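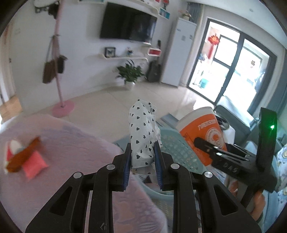

Changes to film labeling and sorting at the Filtton line

Flexible packaging remains the hardest fraction to recover from mixed household collection. Bottles and tubs have enough mass to behave predictably on a belt. Film does not. It folds, traps air, sticks to other items when damp and travels over the top of a ballistic separator with the paper. The March trial at Filtton was set up to measure how much of this can be corrected by adjusting existing equipment, before any money is spent on new units.

The trial covered 61 operating shifts. Ferenc Kocsis and Sunee Suksawat ran the line at three belt speeds and kept the infeed composition as constant as the collection rounds allowed. Samples were drawn from the film bunker at the start and middle of each shift, sorted by hand on the bench and weighed after drying. In total 124 samples were accepted. Samples taken during the two days of conveyor repair were discarded.

The main finding concerns belt speed. At the highest setting, small wrappers lifted off the belt before reaching the optical sorter and landed in positions the air jets were not timed for. Most of them ended up in residue. Reducing the speed to the middle setting corrected much of this, and the loss in throughput was smaller than planned for. The lowest setting gave no further improvement and caused bridging at the infeed chute. The middle setting is now the default on both day shifts.

Metallized film is still a problem. The near-infrared sensor reads the outer layer only, and a thin aluminum coating returns too little signal to identify the polymer beneath it. Such pieces are currently ejected with the residue. Ngan-ling Hsueh has proposed a second pass with an induction sensor at low threshold – the coating is thin, and it is not yet clear that the sensor will respond reliably. Bench tests are planned before anything is installed.

Printed paper-and-plastic laminates were tracked separately. They enter the paper stream more often than the film stream, and the mill at Pálfi has asked for a lower share of them in baled paper. The practical options are a stricter ejection rule, which also removes some clean paper, or an extra picking station after the second screen. Remo Sala is costing the picking station. The stricter rule can be switched on from the control room and will run on the Friday late shift until the figures are in.

Bale density was also reviewed. Film bales pressed at the old setting expanded after strapping, and several were refused by the Prellport warehouse for exceeding stack height. The press dwell time has been lengthened and the strap pattern changed from four to five straps. No bales have been refused under the new pattern. Operators should continue to record strap breaks in the press log, including those that occur in the yard.

Moisture readings need more care. The handheld meter drifts when the battery is low, and readings from different shifts did not agree. Until the replacement arrives, please use the drying oven for any figure that will be reported outside the plant.

The full tables, including the rejected samples, are held by Lotte Vandenberghe at the Osent office. Requests for raw data should name the shift numbers required. The next item in this series will deal with glass fines and screen wear.

3 comments | 61 shares

This site uses cookies to remember your newsletter preferences. Accept | Manage settings

© Osent Materials Recovery | Contact | Unsubscribe | Back to top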